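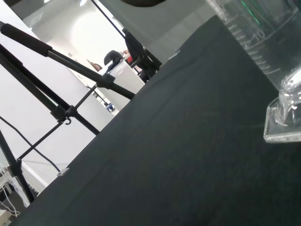 Figure 6. Graduated cylinder on the covered bench.

May 22, 2019
Leopold Hubmann

3.2 Glassware on cloth 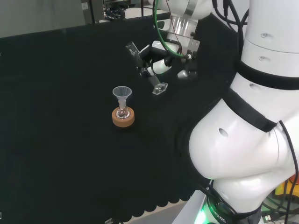

Round-bottom flasks have one well-known shortcoming, and it is in the name. Ours sat in a cork ring with a funnel in its neck, on a black cloth whose scalloped hem suggests a previous career in dining.

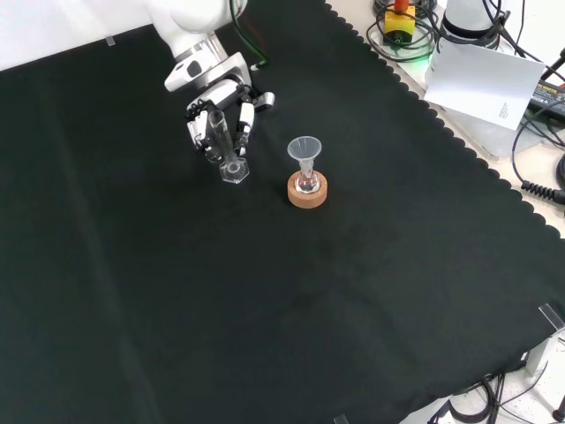
Figure 7. Cylinder beside the flask, funnel and cork ring.

The cylinder brings its own hexagonal foot and needs no such charity.

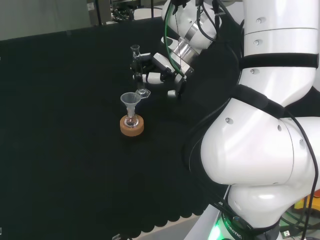 Figure 8. Flask seated in the cork ring, funnel in place.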